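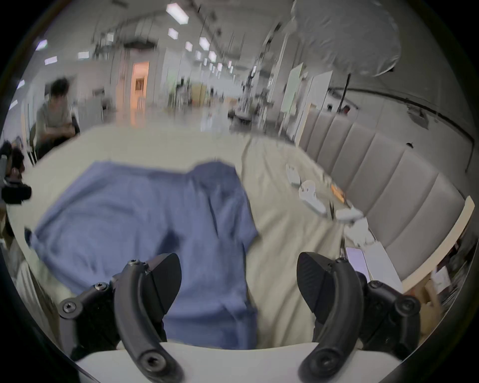
Velel Garment Steamer, 400 ml

Item 1616. In stock at Flurkport, ships in two working days.

The Velel is a handheld steamer for shirts, dresses, curtains and bedding. It heats up in 81 seconds and has a removable water tank that holds 400 ml. One full tank gives up to 17 minutes of steam on the low setting. The high setting uses water faster and is meant for heavier fabric such as denim and canvas.

The steam plate is stainless steel and stays flat against the cloth. A fabric brush clips over it for wool and other napped materials. The power cord comes out of the bottom of the handle on a swivel, so it can be used in either hand.

What's in the box
Steamer with tank
Fabric brush
Cuff and collar pad
Measuring cup
Printed guide

Using it on cotton shirts
Button the top button and hang the shirt from a plain hanger. Start with the collar, then the shoulders, then work down the back. Pull the hem gently with your free hand while you steam. Sleeves go last. Use the collar pad inside the cuffs if they won't lie flat. Leave the shirt on the hanger for a few minutes before wearing it or putting it away.

Creases that have been in a shirt for a long time may need a second pass. The Velel will take out wrinkles but it will not press a sharp line into a sleeve or a pant leg. For that you need an iron.

Sheets and pillowcases can be steamed on the bed. Keep the plate moving and let the bed air out before you make it up.
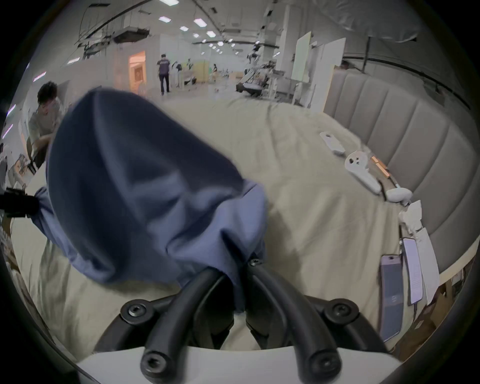

Can I use tap water in the tank?
Tap water is fine in most areas. If your water is hard, mix it half and half with distilled water, and run the descaling cycle once a month.

Care
Empty the tank after each use. Let the steamer cool standing upright on its base. Wipe the plate with a damp cloth and don't use scouring pads or bleach. Replacement tanks and brushes are listed under Nuretti Spares, and they also fit the older Hailu model. The Hailu collar pad does not fit the Velel.

Customer comments
"Good steam, tank is easy to fill at the sink. I wish the cord was longer. I do five work shirts on a Sunday night with one refill." Tsehay Gebru

"Bought in June and use it most days. The brush came loose at first but it clicks in if you push from the side. Louder than my old one." Tsegereda Tufa

Returns are accepted unused and in the original box. The warranty covers the heater and pump for two years, and the brush and pad are not included.

Page updated 24/11/2025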